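3.2 Menu size and counter waiting time

Foston Kitchen cut its lunch menu from 50 items to five in June. We compared till records from before and after the change — 3,000 orders in all.

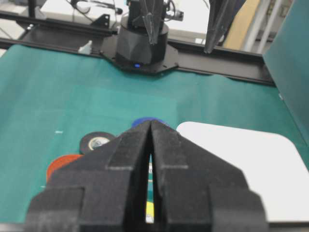 Figure 2. Two-finger gripper, close view.

Orders were sorted by main dish and entered in Culavent. Drinks sold alone were left out.
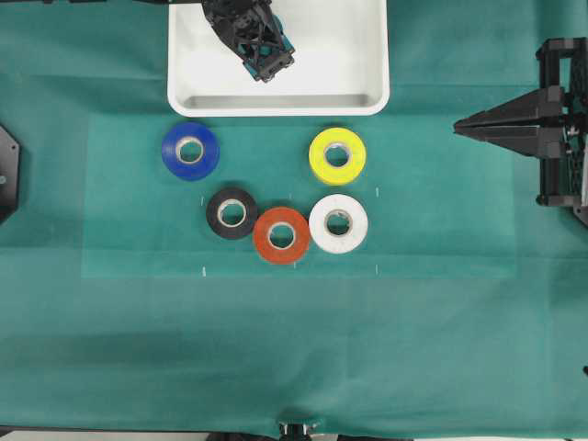 Waiting time was taken from payment to collection. The Vudero branch had no collection times for its first two weeks, so those orders are used only in the sales table. Refunds are listed in Appendix B.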